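# The Shared Laundry Returns to the Floor Plan

For much of the past thirty years, the laundry in an Australian apartment has been a cupboard. It sits behind a bifold door off the hallway or the bathroom, with a washing machine below, a dryer bolted to the wall above it and a trough wide enough for a bucket. Developers have favoured the arrangement for its economy of space, and buyers have accepted it as the price of having a machine of their own.

A growing number of mid-sized residential projects are now reconsidering that position. At Melness, a complex of 282 apartments completed in the inner north, the architects removed the cupboard from the smallest dwellings altogether and provided a common laundry on each of 7 residential levels. Larger apartments retained their own connections. The decision released space for a pantry or a study nook in the one-bedroom plans, and it reopened a question that many in the industry had regarded as settled.

## A room with a history

Communal washing was once ordinary. The walk-up flats built in large numbers from the 1930s to the 1960s generally had a detached wash house at the rear of the block, fitted with a copper, a pair of concrete tubs and, outside, a set of clotheslines shared by roster. Tenants were assigned a morning or an afternoon. The roster was pinned inside the door, and disputes about it fill a good many of the surviving minute books.

The decline of the wash house followed the arrival of the affordable automatic machine. As front loaders became smaller and quieter, they could be installed under a kitchen bench, and the common room at the back of the block was gradually given over to bicycles, storage cages and garbage bins. By the 1990s, new buildings seldom included one. Where wash houses survived, they were often in poor repair, with lighting and drainage that fell well short of contemporary expectations.

Memory of those rooms continues to shape public opinion. In a resident survey conducted before construction of Wondaleo, a build-to-rent development in a coastal regional centre, 806 prospective tenants were asked to rank the features they considered essential. A private laundry placed third, ahead of a balcony and a second bathroom. When respondents were shown drawings of a well-lit common laundry with windows to a garden, and were offered a modest reduction in rent, a substantial proportion revised their answers.
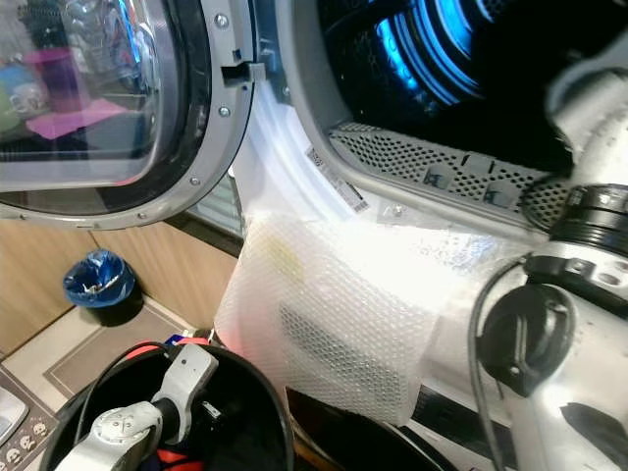
The survey also recorded the reasons for reluctance. Hygiene was mentioned frequently, as was the inconvenience of carrying a basket in a lift. The most common objection, however, concerned time. Respondents did not wish to arrive with a full load and find every machine in use, and they did not wish their own washing to be removed by a stranger at the end of a cycle.

## Designing for the queue

Management has responded to the second concern with booking systems. At Wondaleo, residents reserve a machine by telephone application or at a panel beside the door, and a reservation lapses if the cycle has not begun within the first quarter of an hour. A completed load may be moved by another resident only after a grace period, and then only to the shelf provided for the purpose. These rules were revised twice in the first year of occupancy. The original grace period was found to be too short for parents of young children, who were frequently delayed by a single lift journey with a pram.

Design has a larger part to play than regulation. The laundries at Melness occupy corner positions that would, under a conventional plan, have been sold as part of an apartment. They receive morning sun. Each has a long folding bench at standing height, with a lower section for people who use a wheelchair or prefer to sit. The dryers are raised on plinths so that doors can be reached without stooping, and the floor falls to a continuous drain along the rear wall.

Acoustic treatment required particular care. A spin cycle transmits vibration through a concrete slab with considerable efficiency, and the rooms directly beneath a laundry will register it unless the machines are isolated. The project team specified an inertia base under each row, together with flexible water connections and a resilient ceiling below. The work added to the cost of every level, although the elimination of plumbing risers from the smaller apartments recovered part of that amount.

## The matter of the line

Drying remains the least resolved aspect of the shared model. Many owners' corporations prohibit washing on balconies, either by a specific by-law or through a general provision concerning the appearance of the building. The result, in a country with abundant sunshine, is a heavy reliance on mechanical dryers and on folding racks set up in living rooms, where moisture contributes to condensation and mould during the cooler months.

Saithong, a cooperative housing project on a former depot site, has taken the opposite course. Its roof carries 705 metres of clothesline, strung in parallel bays beneath a translucent canopy that admits light and excludes rain. The bays are screened from the street by a slatted parapet. Members voted early in the design process to give the roof to drying in preference to a barbecue terrace, and the minutes suggest that the vote was close.

The arrangement has had consequences beyond the energy bill. Residents who would otherwise have met only in the car park encounter one another on the roof, generally in the first hours after breakfast. Notices about lost pegs have been joined by notices about spare lemons, school uniforms and a seedling exchange. The cooperative's annual report devotes more space to the roof than to any other common area, including the workshop and the guest room. It also notes complaints about towels left overnight, and about a prevailing westerly that carries lighter items into the gutter.

## Cost, and who carries it

Financing continues to favour the private machine. Valuers have limited evidence on which to assess a one-bedroom apartment without a laundry, and some lenders apply a more cautious assessment to such dwellings. Build-to-rent operators and cooperatives, which do not sell individual apartments, are less exposed to this difficulty, and it is in these sectors that most of the recent projects are found.

Operating charges present a separate issue. At Melness, the common laundries are funded through levies paid by all owners, including those with connections of their own. A proposal to introduce a charge for each load was deferred after legal advice on the apportionment of water costs. Wondaleo includes washing in the rent and charges separately for drying.

The next test will be Wineck, a retirement development now before the local council. Its plans place a single large laundry on the ground floor, beside the mail room and opposite the café, with a collection service for residents who are unable to manage the distance. Submissions received during exhibition were divided on the location of the entry door, and a revised drawing is expected in August.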